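About Jaswood

We get things out of bins.

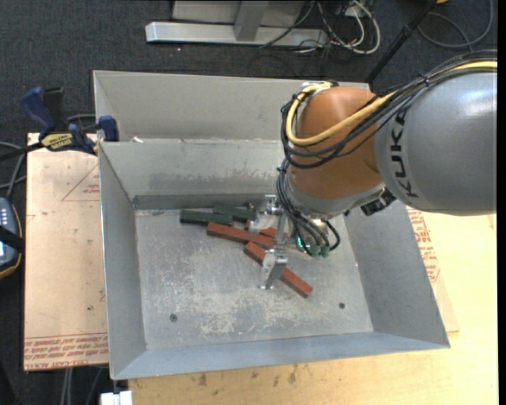 Jaswood makes one product and offers one service, and they are the same thing looked at from two ends. The product is called Galanis. It is a bin-picking kit: a gripper, a bracket, a box of cables, and software that tells a robot arm which part to go after first and how to reach it without flattening the others. The service is that we come and put it in for you. Most of our early testing is done with plain blocks in red and green, piled in a gray metal bin with a scuffed floor, because a block is cheap and does not complain. Do not be fooled by the toy colors. When one block lies across another and the gripper finger has to get down beside them both, you have most of the trouble you will ever have with castings, brackets or bars of soap, and you have it at a size that fits on a table.

How we started

Gönül Kozan spent 8 years installing robots for other people and noticed that the robot was usually the easy part. It arrived, it was bolted down, it did exactly what it was told. Then someone would wheel over a bin of parts that had been tipped in from a height, and the customer would ask when the robot was going to start on those. Gönül wrote a short report about this. Her employer filed it. She left in October and took her copy with her.

Itsuki Sakamoto joined as the second employee and wrote the first version of Galanis, which took 44 seconds to decide on a part and then picked a different one. He would like it known that there have been later versions.

What you get

The standard kit covers the gripper, two sets of fingers, the mounting plate, the cables, the software license and a manual that Gönül rewrote after watching a customer use the old one. It goes on an arm you already own. If you don't own one, we will help you choose, and we don't take a commission from anybody, a policy our accountant has described as brave.

Before we quote, we ask you to send us a crate of your real parts. Real ones, please, with the oil and the burrs. One firm polished theirs first, which was kind, and cost them a second visit. We run 300 picks on your parts in our shop and send you the whole log, including the misses. If Galanis is wrong for the job, the log will make that plain and we will say so in the cover letter. Clear plastic bags are still a no. So is anything that rolls for sport.

Installation takes 2 days on site if the bin is where the drawing says it is.

Training

Etument is our support plan. You call, and one of the people who built the thing picks up, sometimes with a mouthful of lunch. Itudent is the training version of the kit, sold to technical colleges at a lower price, with the same gripper and a set of exercises that get steadily less fair. Instructors tell us the one with the nested parts is unpopular. We are keeping it.

Who we are

We are a small shop and plan to go on being one. Gönül runs the company and does most of the site visits. Itsuki runs the software and the coffee machine, and answers for both. Everyone here takes a turn at filling the bin, including whoever came in for the interview.

Visits are by appointment. Bring parts.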